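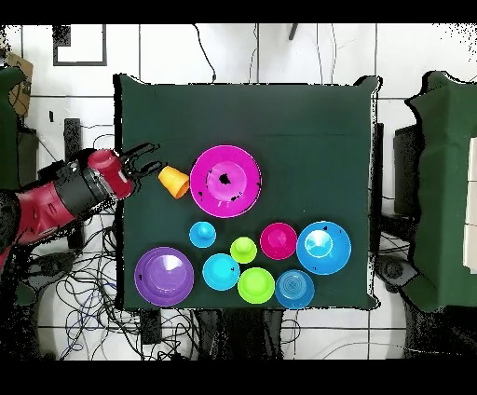 In Defense of the Small Jar

3 Dec 2021

My bathroom shelf has been getting fuller for years while my routine has stayed exactly the same, and it took me an embarrassingly long time to work out why. I wash my face at night, I put something on it, I go to bed. In the morning I put something else on it, with sunscreen over the top, and I go to work. And yet when I cleared everything off in the fall so I could repaint, I had 14 jars and bottles lined up on the edge of the tub, nearly all of them more than half full, and three of them the same Grulard night cream in the same giant size.

I buy big, is the trouble. I was raised to buy big. My mother would stand in the drugstore doing long division on the back of a coupon, and if the large bottle came out a penny cheaper per ounce, the large bottle came home with us (she was right about dish soap and I will never argue with her there). So when Lefèvre offers a moisturizer in a dainty little pot and also in a tub you could soak your feet in, my hand goes to the tub all by itself. It feels like good sense. It feels like I've gotten away with something!

But a face cream isn't dish soap. Most of them carry that tiny drawing of an open jar with a number inside it, which tells you how many months the stuff is meant to last once you've broken the seal. I ignored that drawing for most of my adult life. Then I opened a vitamin C serum from Rirkenis that I'd been very proud of getting in the jumbo bottle, and it had gone the color of strong tea and smelled like old pennies, and I'd used maybe a third of it. So what did I pay per ounce, really? I paid for the whole thing and put a third of it on my face. Even my mother's coupon math would come out against me.

And then there's changing your mind, which I think we should all be allowed to do. Skin changes with the weather and with age and sometimes for no reason you can name. The thick balm I adore in January is unbearable by the time the windows are open. With a small jar, you finish it and you move on. With a big one you feel obligated, and you go on smearing it on your elbows all summer out of guilt.

I do know the arguments on the other side. Small jars mean more packaging, and that bothers me, it does. A half-used tub in the trash bothers me more, though, and I'd love to see more refills for the little sizes. Zarkudus sells its plain cleanser in a small bottle with refill pouches, and I've been happy with it, though the pouch is a nuisance to pour and I usually lose some down the sink. Small sizes can also cost more by the ounce, sometimes a lot more, and if you have a big family all sharing one body lotion then please, get the pump bottle and ignore me completely.

What I'd like is for stores to stop treating the small size as a sample for people who can't commit. Put it at eye level. Print the months-after-opening number somewhere a person over forty can read it without taking the jar to the window.

As for me, I'm still working through the Grulard. I'm on the second one now, and my elbows are very soft.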